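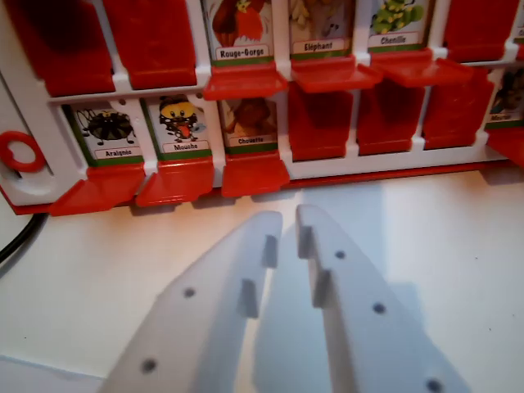 # Lustness

Hi! I keep a list of naval ships: who built them, when they were laid down, when they launched, when they went into service, and when somebody finally sold them for scrap. It started as a spreadsheet for my own modeling hobby and got out of hand (as these things do), so now it lives in a repo.

The current file is `ships.csv`, with 1,285 rows, one per hull. Last full pass was Sat 10 January.

## What's in a row

- `hull_id` – my own number, please don't read anything into it
- `name` and `name_later` – lots of ships get renamed when they're sold to another navy
- `type` – one of 13 values, see below
- `laid_down`, `launched`, `commissioned`, `struck`
- `yard` – the builder, spelled the way the builder spelled it
- `source` – book or newspaper, with a page number if I had one

## Ship types are a mess

One navy's frigate is another navy's destroyer, and plenty of ships got bumped up a class without anyone touching a bolt. I go with whatever the owner called the ship on the day it was commissioned. If you'd like to sort by size instead, use `displacement_full`, but watch out, it's blank for a lot of the older patrol boats.

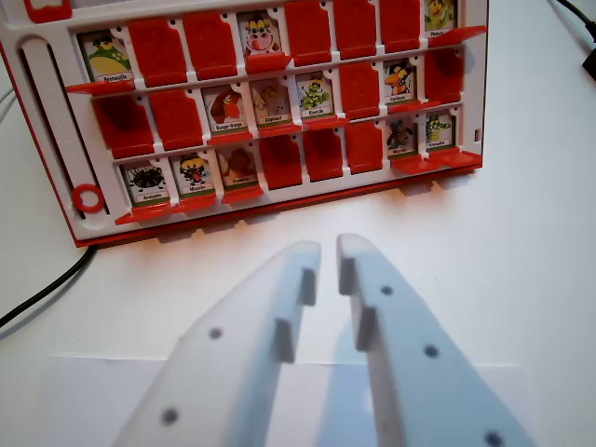

Launch dates were the biggest headache! Newspapers love to say a ship has "joined the fleet" when it's only slid into the water, and then the same ship joins the fleet all over again a year later. Where I found both stories I kept both dates and put the earlier one under `launched`. Where I found only one, there's a `?` in the `date_flag` column.

## Loading it

Any spreadsheet program will open it. I use Grivex, a little script in the `tools` folder that checks for backward dates and duplicate names:

```
python grivex.py ships.csv
```

It will complain about two rows. Both are right, I've checked them against the yard lists, so ignore it.

## Known gaps

- Submarines before the 1950s are thin
- The Plorkbridge yard entries came from one very smudged photocopy
- Takács is a surname in the sources list, so save as UTF-8 or you'll lose the accent
- Tugs aren't in yet – I began on them in December and have a pile of notes to type up

Fixes are welcome. Open an issue with the `hull_id` and where you found the better date.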